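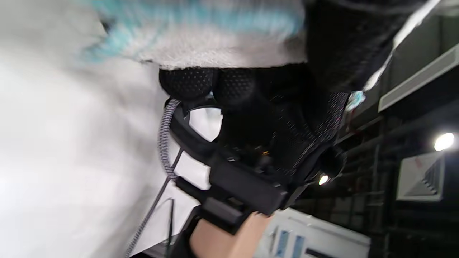
The day shift asked whether the folding line would mean fewer of them on the tables or the same number doing duller work, and said either answer was fine so long as it came before the roster did. Fair point. I have passed it up to Brandusell and have no reply yet.

Search notebook entries Go

Tulach towel trial, June, started 9:40 a.m.

2 min read

Ran 21 cloths by hand through the Palomino sequence: pick up, find an edge, hang, fold, put down. Seven needed a second grasp. Trim colour made no difference to the count. Centre fold is still the slow part — the free corner swings and you wait for it.
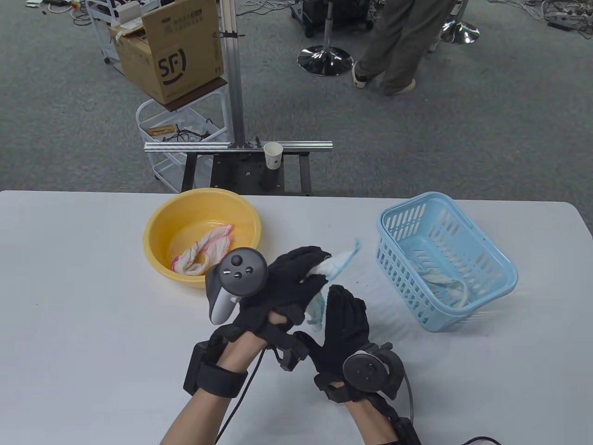 Wrist fatigue is the other limit. Two operators reported sore forearms before the break, so blocks are now shorter and the straps get re-set at each changeover. Logged as a labour cost, which the Cirnosberg estimate left out entirely.

Job changes so far: less folding for output, more folding slowly for the record, more sorting of rejects. The sorting is skilled work and is still paid at the table rate. I have written that up separately.

We use cookies to improve your experience. Accept Manage settings

To do: re-run the seven at half speed. Check cable slack on the left side. Ask again about the roster — the question has been open since the last trial.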